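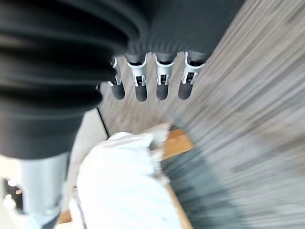 Wrist cam, four-finger hand, arm swinging over the carpet.

Wrist cam mount: over the knuckles or back behind the sleeve?
4 min read

gravelpit_ada
Been trying two hands on the same arm for a few weeks, the four-finger Droltolside and our old two-jaw Vamex. Hands aside, my real fight is with the wrist camera. With the four-finger hand the only mount that fits gives me what's up top: fingertips in decent focus, dark ribbed stuff taking over the upper left, and a floor that has turned into brushed aluminum. I can read the slots in the finger brackets. I can't read much of anything I'd want to pick up. Exposure is on auto. Do I move the camera, swap it, or go back to two jaws and a quiet life?

torque_and_see
What controller? If it's the Tonora, check whether it's capping your shutter. Ours sat at 1/41 out of the box and every move looked like a watercolor.

gravelpit_ada
It is the Tonora. It says auto and I believed it, like a fool.

nullspace_ned
Don't touch the shutter yet. You have a white cloth or paper or whatever that is at the bottom getting close to blown out, and a charcoal mass at the top eating the light. Auto exposure is averaging the two and pleasing neither. Set the metering to the middle third, then complain.

torque_and_see
Metering won't fix carpet smeared into stripes. That's motion. Either it moves slower or the shutter gets faster.

nullspace_ned
Or you don't look at the carpet. Who is grasping carpet?

pickandmisplace
Team two-jaw here. I ran 2,000 picks with the Vamex and 1,000 with a four-finger hand, same bin, same arm. Soft stuff went better with four, I'll give you that. Everything else was a tie, and the Vamex left the camera something to look at. Four fingers in a row is a picket fence.

gravelpit_ada
See, I like the picket fence. With all four tips in view I can tell which one is lagging. The other thing I'd show you is what happens when the arm folds up tight.
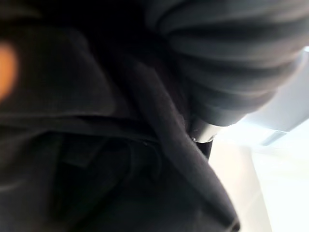 Same day, same room. Ribs upper right, dark material over the left and lower part.

gravelpit_ada
No fingers, no target, and an orange blob at the left edge that I can't identify. The right side is pure glare. My grasp detector gave this one a 38 percent chance of being a handle. Handle of what, I'd like to know.

torque_and_see
OK, I withdraw the shutter argument for that one. You could run it at any speed you like and it would still be a close-up of upholstery.

pickandmisplace
I see a short pale collar under the ribs and a strap or a fold running down past it. That's me being generous.

nullspace_ned
This is a clearance problem. Limit the wrist so it can't tuck in that far, and throw out frames when most of the pixels are dark. A five-line filter.

pickandmisplace
Limiting the wrist costs you reach. We tried it on the Pacheco cell and lost the whole near shelf. I'd put a second camera up on a pole and let the wrist one sulk.

nullspace_ned
A second camera means a second calibration, which you will redo every time somebody leans on the pole. Ask me how my November went.

gravelpit_ada
Plan for now: manual exposure, Ned's dark filter, and I'll print a bracket that pushes the camera outboard by almost 41 mm. The four-finger hand stays on until I've tried that. If it still sees mostly ribs, the Vamex goes back on and pickandmisplace gets to be smug.

pickandmisplace
I can start early if that helps.

torque_and_see
Post the bracket file when you have it. And lock the gain too - the Tonora puts it back on auto after a restart.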